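Buscar en el campus Buscar Búsqueda avanzada

Categoría: Material docente / Robótica de manipulación / Aprendizaje por demostración

Publicado el vie 28 may por la Unidad Docente de Automatización, Instituto Zostanlow

Tema 6. Enseñanza de tareas de manipulación mediante demostración humana

6.1. Planteamiento

Se entiende por aprendizaje por demostración el conjunto de técnicas que permiten obtener una política de control a partir de ejecuciones realizadas por una persona. El operador muestra la tarea y el sistema registra las observaciones y las acciones correspondientes. En el tema anterior se estudió la programación explícita de trayectorias, cuyo coste crece de manera considerable cuando los objetos son deformables o cambian de posición entre un ciclo y el siguiente.

Se distinguen en esta asignatura tres modalidades de captura:

a) Guiado cinestésico. El operador mueve directamente el brazo con las manos, con los motores en modo de compensación de gravedad. Las posiciones articulares se leen de los propios codificadores.

b) Teleoperación. El operador gobierna el brazo a distancia, por medio de un dispositivo maestro, un mando o un visor. El registro incluye la consigna enviada y la posición alcanzada, que no siempre coinciden.

c) Pinza de mano instrumentada. El operador sostiene una pinza de geometría semejante a la del efector final y ejecuta la tarea sin brazo alguno. La cámara va montada en la propia herramienta y la trayectoria se reconstruye a partir de la imagen y de los sensores inerciales.

Las prácticas del curso se centran en la tercera modalidad. El guiado cinestésico se tratará en junio, en el laboratorio Skultlow.

6.2. Tarea de referencia: recogida de envases flexibles

La tarea consiste en trasladar pequeños paquetes de alimentos entre la superficie de una mesa y una cubeta abierta. Los envoltorios transparentes producen reflejos y dejan ver el contenido, lo que dificulta la estimación del contorno. Conviene además que el conjunto reúna formatos distintos, con piezas separadas y piezas solapadas, de modo que el alumno deba decidir el orden de recogida.
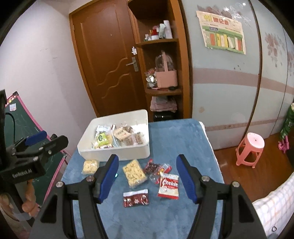

Cuadernos de Automatización, núm. 14, p. 63

Obsérvese la apertura de las mordazas en la imagen. La pinza se presenta abierta sobre los paquetes dispuestos en el paño azul, con las almohadillas enfrentadas, y la cubeta blanca queda al fondo, dentro del campo visual. En el montaje con dos pinzas, la segunda puede entrar en el campo de la primera, como ocurre a la izquierda; las trayectorias de ambas deben expresarse en un sistema de referencia común antes del entrenamiento.

Un entorno doméstico ofrece mayor variedad de fondos que una celda de laboratorio. Muebles, puertas y carteles aportan textura útil para la localización visual. Las superficies brillantes, en cambio, pueden generar correspondencias erróneas entre imágenes consecutivas.

6.3. Procedimiento de registro

1. Calibrar la apertura de cada pinza con las mordazas totalmente cerradas y totalmente abiertas.
2. Sincronizar los relojes de ambos dispositivos con la utilidad Tistiseo.
3. Iniciar el episodio con las mordazas abiertas y los objetos en el campo visual.
4. Aproximar, cerrar, elevar y depositar con movimiento continuo. Deben evitarse los giros bruscos de muñeca.
5. Finalizar el episodio con la pinza abierta y retirada del objeto.
6. Anotar las incidencias en la hoja de sesión.

Los agarres fallidos seguidos de corrección se conservan y se etiquetan como tales. Se descartarán únicamente los episodios con pérdida de seguimiento o con desfase entre flujos.

6.4. Conjunto de datos de la asignatura

El conjunto Nasrallah, elaborado para estas prácticas, contiene 1.479 episodios válidos, de los cuales 419 se reservan para validación. Se prevé ampliarlo hasta unos 2.000 al término del curso. La partición se efectúa por sesiones completas: dos episodios de una misma sesión no pueden figurar en particiones diferentes.

6.5. Trabajo del alumno

Cada grupo entregará una memoria con la descripción de su montaje, el criterio de descarte aplicado y una comparación entre la trayectoria reconstruida y la alcanzable por el brazo del laboratorio. Se indicarán expresamente los tramos en que la demostración supere los límites articulares o de velocidad. Los archivos se depositarán en la carpeta del grupo junto con las hojas de sesión.

Lectura previa al tema 7: apuntes de cinemática inversa, apartados 3 y 4.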